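Open day at the Kudska Building

Well, I finally got inside the old Kudska flour store! I've walked past it on the way to the tram for years and only ever seen the loading door, so when the flyer came through for the open day on Thursday, June 7, 2018, I took the afternoon off and went.

Entry was free but you had to book a slot, and mine was the second tour of the afternoon. We started in the cellar, where the brick piers are, and the guide let us put our hands on the one that was scorched in the fire. They're enormous, those piers. Each one was built to carry 900 bags of flour on the floor above, and you can still read the painted bay numbers if you squint. It smells a bit like a wet dog down there, I have to say, but the colour of the brick is gorgeous.

Then up the stairs (bring proper shoes, the treads are worn into scoops) to the grinding floor, now a café run by the Farkesis bakery. I had a cheese scone the size of my fist and regretted nothing. Prices are city centre prices, though - nine dollars for a scone and a tea.

The upper floors have gone to tenants. Gilani, the architects who did the conversion, have kept the hoist beams wherever they could and painted the new steel grey, so you always know what's original and what isn't. I liked that a lot. 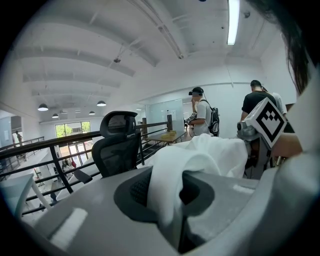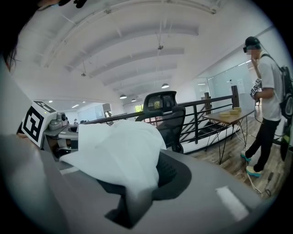
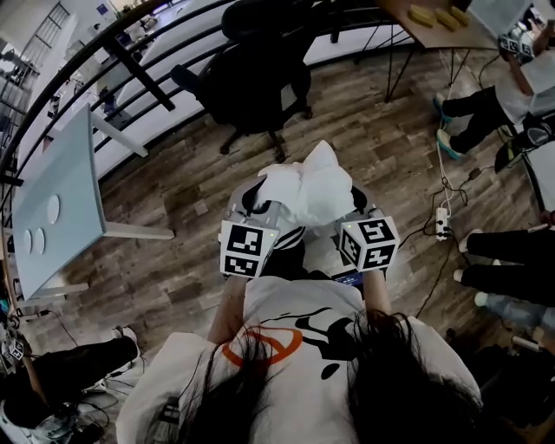 Words and photos: Sotov

The last stop was the roof, which was the bit I'd booked for. You come out beside the old water tank, which held 3305 gallons for the sprinklers, and there's the whole harbour in front of you, with the grain elevators on one side and the rail yard on the other. It was blowing hard enough to take my hat, so we didn't get our full ten minutes. A woman in our group remembered her dad bringing her up to watch the boats, and I could have listened to her all day.

My only grumble is the signage. I went round the block twice looking for the visitors' door, which is down the laneway behind the bike racks and has a sign the size of a postcard.

They took 400 visitors this time and want to do it again in November, when the cellar lighting should be finished. Bookings open at the café counter first, then online. I've already put my name down for the cellar again, and for another scone.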